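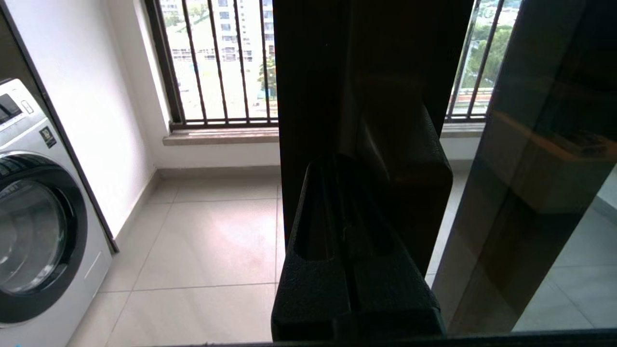 A dark-framed door with tinted glass next to a front-loading washing machine.

Drotholm laundry room gets glass door

The shared laundry room at Drotholm reopened Thursday with a tinted glass door in place of the old curtain. The door was supplied by Atard and fitted by Ristić in 2 days. The clear opening is 600 mm wide.

Front-loading machines stay in their former positions. Residents are asked to keep baskets away from the door and to leave washer doors ajar after use. The room closes at 8 p.m.

Faults should be reported to the building office under reference 608. A second door, for the drying room, is on order and is due in May.

This site uses cookies. Accept | Settings
© Pindex | Contact | Back to top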